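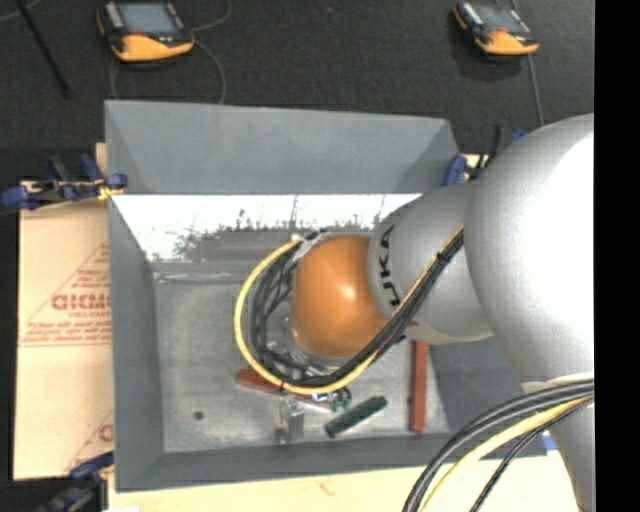
**Bin picking on the kitting line, staffing question**

**dresspack_dan**
We moved kitting cell 3 from manual to robotic bin picking in March. Mixed small parts, metal bin, KUKA arm, vision from Trelent. Throughput on clean parts is where the quote said it would be. My question is about people. Before the change there were 8 kitters per shift. There are now 5, and the other three went to receiving. The five who stayed spend most of the shift clearing faults and refilling bins, and two of them have asked to transfer out. Has anyone rewritten the job description after a change like this, or did you leave it at "kitter"?

**mrodwell**
Rewrite it. We left ours alone for a year and the pay grade stayed with it. People were doing first-level fault recovery on a packer's rate. The good ones left for Cludberg, where the same work is graded as cell operator.

**Keabetswe Tshabalala**
Agree with mrodwell on the grade. I would also look at what the faults are before writing anything. In our plant (Chauke, small castings) the log showed 316 stops in one month. Most were one of two causes: glare off the bin floor, or a part against the near wall where the gripper could not get an approach angle. Both are engineering problems. We had been treating them as operator workload.

**dresspack_dan**
Glare is on our list. The floor is bare worn metal and there is a bright strip at the foot of the far wall at certain times of day. Parts also collect in the near half of the bin. The operators push them back by hand, which means a guard door cycle each time.

**tolstack**
> Both are engineering problems.

Partly. You can matte the floor and change the wall slope, and you will still have someone on recovery. I don't think it helps to tell the crew the stops will go away. Ours were told that. They stopped writing them down because they assumed each fix was the last one, and we lost the data.

**Keabetswe Tshabalala**
I did not say zero stops. After the liner and a revised approach path we still get them, but one operator can cover two cells. The point is that a job written around a bad bin will be wrong in six months.

**mrodwell**
Six months is a long time to be on the wrong rate. Grade it now, revise it later.

**jallov_user_44**
Different angle. We run Jallov scheduling software and it counts a stop as idle time against the operator's station. Check whether yours does. Our crew had worse numbers after automation than before it, and the numbers fed the bonus. It took a grievance to get the field remapped.

**dresspack_dan**
Checked. Ours does the same. Stops longer than 5 minutes go against the station. That explains one of the transfer requests.

**tolstack**
Also look at your cable routing while you are in there. If the dress pack loops out around the wrist and hangs low over the bin, it will touch the walls on the corner picks. Operators end up watching it instead of doing the refill, and it never shows in the log.

**dresspack_dan**
It does loop out on ours. I will ask the crew what they watch for.

Plan so far: remap the idle field this week, post the operator grade with recovery and teach pendant training written into it, liner trial on Thursday. The grade goes to HR first. I will post the stop counts once there is a full month with the liner in.

**mrodwell**
Put the training hours in the posting. If they are not in writing, they get cut the first time you are short on a shift.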